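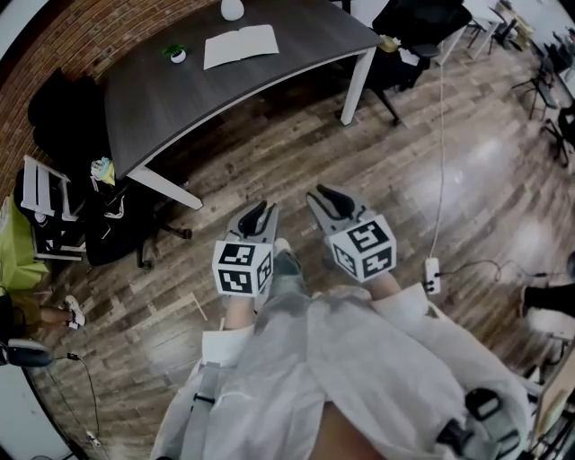

Cherry Mae Manalo wrote to me after the last version of this talk that I'd been unfair to upper houses, and that a chamber which delays a bad bill by six months has earned its lunch. Start with her objection. Read it out slowly. Then say I half agree and that the other half is why we're here.

## Opening (keep it short)

- Title on the program is "Who reviews the house of review?" I didn't pick it.
- Ask for hands: who can name one member of their upper house? Don't wait too long, it gets awkward.
- The claim we all learnt at school: a second chamber catches mistakes. Fine. Which ones? Ask for a list and see how quickly people start talking about principle.

## The Flitau case

Flitau council went to a two-tier setup in 2000. The pitch was a calmer second look at planning and rates. Say plainly that I've read the minutes and there isn't much second looking in them.

- In the first term the upper tier sent back 3 by-laws. Pause here.
- Of those, 2 came back with the commas moved and went through. The other was dropped, and the lower tier had already gone cold on it.
- Defenders say the threat of being sent back makes the lower tier draft more carefully. Maybe. I've asked for evidence of this for years and what I get is a story from somebody's old boss.

If anyone brings up Drondik: yes, their second chamber did stop the harbour levy. It also stopped the repeal of the old one, so people kept paying it. Both get counted as wins, depending who's writing the brochure.

## Delay as a virtue

(Slow down, this is where I lost the room in August.)

Manalo's point belongs here. Delay helps when somebody uses the time. Look at what was done in those months: hearings held, submissions read, clauses changed. In Girkance the bill mostly sat in a tray. The vote was the same at the end, minus one member who'd retired.

Reet Siliņa's counter is that voters calm down too, and that this counts for something. I don't know how you'd measure it. She doesn't either, to her credit.

## What I'd want to see

- Every amendment tagged with where it came from. Half of them are government fixes moved upstairs to save face.
- Salaries and staff costs beside that list, same page.
- A reason in writing whenever a bill is held past the deadline.

Skip the Salminen proposal unless asked. It's an elected chamber with fixed terms and no power over money, and it still doesn't say what the members would do on a Tuesday.

## Questions

Someone will say "so you'd abolish it?" Answer: I'd ask it to show its work first, and I'd set a date. Don't get dragged into Senate reform, there are only some 3 people who enjoy it and they'll all be in the front row.

Handouts are by the door. Water glass on the left this time.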